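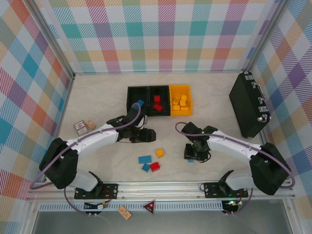
Workshop notes / Grippers

Last updated 27 Jan 2026

I have been comparing two sets of jaws for the small arms, and block sorting is still the test I trust most. Blue, red and yellow blocks, a bin for each color, both arms on the front rail. It is a dull job and it shows up bad jaws quickly.

The first set was the Trava. They are stiff and close square, and on the cubes they did well. I ran 16 rounds and they dropped a cube in two of them. The flat blue blocks were a different story. The tips come down too thick to get a hold on something that low, and the arm pushed the block along the floor until it hit a wall.

The Plalari jaws are thinner and a bit softer. They picked up the flat blocks in almost every round. They also flex when they close on a cube near the edge, so the cube turns and goes into the bin crooked. For sorting I don't care. For stacking I would.

Changing jaws took me 7 minutes an arm, plus recalibration. Waltraud Grabner asked whether I had retuned the grip force between sets. I had not for the first rounds, so I threw those out and ran them again.

The purple cables over the tops of the arms stay as they are for now. I want to try a slower approach speed next, and the Coşkun controller if it gets here before April. The Plalari set stays on until then.

3 comments · 12 shares

We use cookies to remember your settings. Accept / Manage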